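From: Umut Ateş
To: cell-planning list
Date: January 7, 2026
Subject: Re: Gripper budget, second quote and the question of spare fingers

Dear Gholamreza, dear all,

Thank you for the detailed message. I answer in the text, and after that I have one proposal for the order of the purchases. Please excuse the length.

Gholamreza Talebi wrote:

> I have now the two quotes on my desk, from Lelari and from Kilex. Both
> are for the same kind of parallel gripper with two fingers. Lelari
> wants us to take the fingers as a fixed set with the body. Kilex sells
> the body alone and the fingers separately, at 117 per pair. If we
> count ten pairs over the life of the cell, this becomes more than the
> body of some cheap models.
>
> My question to the list is whether we need ten pairs at all. In the
> old cell we changed fingers only when we changed the product. I would
> like to put a smaller number in the budget and use the difference for
> the mounting plate, which is still missing from every version of the
> table I have seen.
>
> Second question: is the simulation far enough that we can choose the
> stroke from it? I do not want to order the short stroke now and pay
> again in April.

On the first question, I agree that ten pairs is too much for the first order. The number came from me, and it was made when we still believed we would run all products of the Chung line in one cell. This is no longer the plan. I would now write 2 pairs of the standard finger and leave the special shapes for later, when we have held real parts in them. At the Kilex price this is 234 for the fingers instead of 1170, and the difference is 936.

The mounting plate is missing from the table, you are right. I have asked the workshop and they gave me 421 for the plate with the holes for the flange and the dowel pins. The screws are included, but the cable bracket is not. I have put 421 in the line "mechanical, other" in my copy of the table. Please do not add it a second time if you have already a line for it. The plate fits in the difference from the fingers, and 515 is left. I would ask to keep this money inside the gripper heading, and not to give it back to the general reserve, until we know the price of the cable set.

On the second question, the simulation is useful for the stroke but it is not finished. The gripper model is in, and I can open and close it and move it in the cell. The walls are only flat surfaces in brown at this moment, without texture. For the view which I use when I check the opening, this is enough.
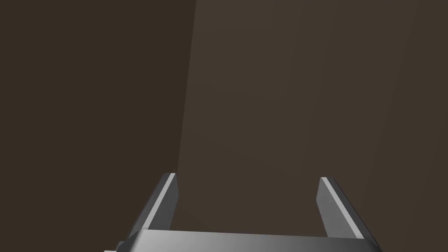
Simulated view from behind the gripper, fingers wide apart, no part held.

From this view I check mainly if the fingers stay clear of the part on both sides before they close. With the long stroke I have no problem with any part in our list. With the short stroke the widest housing goes in only when the robot comes very straight, and I do not trust that our fixture will always present it so straight. Therefore my recommendation is the long stroke, also if it costs more. I would like somebody else to repeat the check with the real drawing of the housing before we sign, since my model of it was made from the old drawing.

There are some things the simulation can not tell us for the budget, and I write them here so they are not forgotten:

- the closing force with our air pressure. Both suppliers give a value, but they do not measure it in the same way, and I have asked both to state the finger length they used.

- the wear of the finger surface. We have only the experience from the old cell, and there the parts were lighter.

- the cable and the hose. They are not in my model. If the hose must go around the wrist we need the longer one, and it is a separate position in both quotes.

- the delivery time. Kilex writes that the fingers come later than the body. Lelari sends all together.

About Alent: several people asked me in private if we should take a third quote from them. I am not against it, but they sell mostly vacuum tools, and the housings have a ribbed top where I do not expect a suction cup to seal. If the purchasing office requires three quotes for this amount, then we ask Alent for a parallel gripper and write in the request that vacuum is excluded. Gholamreza, could you find out what the rule is now? The version of the rule that I have is old.

My proposal for the order is as follows. First we fix the stroke, after the second check with the new drawing. Then we order the body and the 2 pairs of fingers together, and at the same time we release the plate in the workshop, as the hole pattern depends on the body. The cable set we order last. If we follow this, the cell can be assembled in April, and any special fingers can go into the next budget period under their own line.

For the choice between the suppliers I have a small preference for Kilex, for the reason that we can buy single pairs later. With Lelari a damaged finger means a new set, and I did not get a clear answer if the set can be bought without the body. If they answer that it can, I am open to change my opinion.

The updated table is in the shared folder, in the same place as before. I have marked my changes in the last column. Please write your comments there or answer to the list, but not to me alone, so that the others can also follow.

With kind regards,
Umut Ateş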